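The Grey Bins — a gallery of a very slow kitchen sort-out

July 2, 2026

Hello again! If you've been here before you'll know I like taking pictures of my own mess, and that the under-sink cupboard has been on the list since we moved into the flat on Cordeiro Street. Well, I've finally started. I took everything out, I put it into bins, I moved it between bins, I drank a lot of tea, and along the way I found out how many scrubbing things one household can own. Far too many is the short version.

This is the gallery page for it. One picture is up so far and the rest will follow through the summer as I get each part finished, so the notes are a bit longer than the usual line or two (I do go on, I know). The drawers are the August job.

A word on the bins

I'm very fond of a big grey bin. Mine came from Clostis, the trade place out past the ring road, where you have to walk the entire length of the warehouse to find anything and then the entire length back to pay for it. They're the plain, open sort with no lids. I tried lidded ones years ago and all I did was pile things on top of the lids, so that was that.

The great thing about a deep open bin is that you can tip a whole shelf in and see what you've got straight away. Everything slides about a bit and then you push it into groups. I do one group on the left, one on the right, and keep the middle clear so I can think. It's the closest I get to a system.

Brushes, sponges and so on

I sorted by what I grab first when I'm standing at the sink, which was a lot quicker than sorting by what things are meant to be for. Half of them I couldn't have told you what they were meant to be for anyway — they came free with something, or in a bundle from Dera when they had the big summer clearance, or they were already here when we got the keys.

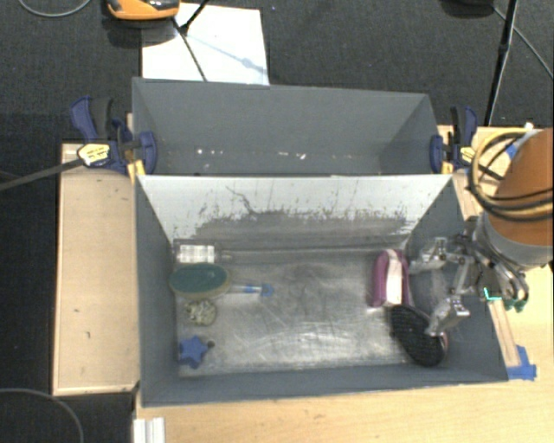
How often should you replace a washing-up brush?

Every couple of months if you use it daily, and sooner if the bristles have splayed out or it still smells after a good rinse in hot water.

I'm terrible at sticking to that, I'll admit. I get attached to a brush. The green and tan oval one is my sort of shape, nice and flat in the hand, and I'd happily keep that kind going well past its best. A small round scrubber is another weakness of mine. They're brilliant on roasting tins, and you can get right into the corners with one where a sponge just skates over the top.

The blue star I love without any practical reason at all. It makes me smile and that's enough to earn a place on the shelf!

The black oval brush went through several changes of mind. It's a good dense one and I'm always on the point of promoting it to shoe brush, then needing it for something else, then putting it back. For now it's on the right with the purple thing, and the pair of them are going up to the hall cupboard together — I've decided that anything I use near the front door can live near the front door.

And the clear bottle. I have a real habit of hanging on to clear plastic bottles, and they do come in handy for mixing up a weak vinegar spray for the windows. If you do the same, please write on it what's inside. A bit of masking tape and a biro is plenty. I've sniffed my way through enough mystery bottles to last me a lifetime.

What's staying, what's going

Staying under the sink: one brush for dishes, one scrubber for tins, a pack of sponges, washing-up liquid, the vinegar bottle. I allowed myself 2 cloths on the little hook inside the door as well.

Going upstairs: anything for the bath, which should never have been in the kitchen in the first place, and which I've been carrying up and down stairs like a fool.

Going out: the cracked washing-up bowl, three dried-up sponges I found stuck to the back pipe, and a bottle of oven cleaner so old the price sticker was from a shop that's now a phone repair place.

How long did it take? I set the oven timer for 45 minutes and was still on the floor when it went off, so I set it again. The second go was mostly wiping out the cupboard itself. There was a ring on the base from a leak we had fixed the first winter, and it took bicarb, hot water and quite a bit of muttering before it shifted.

Things people have asked on the other pages

A few of you wanted to know what I line the cupboard with. It's the ribbed shelf liner on a roll, cut with ordinary kitchen scissors. I lay it with a couple of inches going up the back so that drips don't run behind it.

Somebody asked if I wash the bins out between jobs. I do, in the bath, with the shower head, and then they stand on end on the landing until they're dry. They mark very easily inside and I've stopped minding — a bin for brushes doesn't need to look new.

And for whoever asked about the wire basket in the Plolutport holiday pictures: it came with the cottage, so I'm afraid I had to leave it behind. I've been looking for one like it ever since. If you spot one, do leave a comment with the shop!

Coming up

The cutlery drawer, then the awful drawer beneath it, then the tins. I've already bought the dividers and measured the drawer twice, and I still think they might be too tall. Pictures will go up here as I get to them.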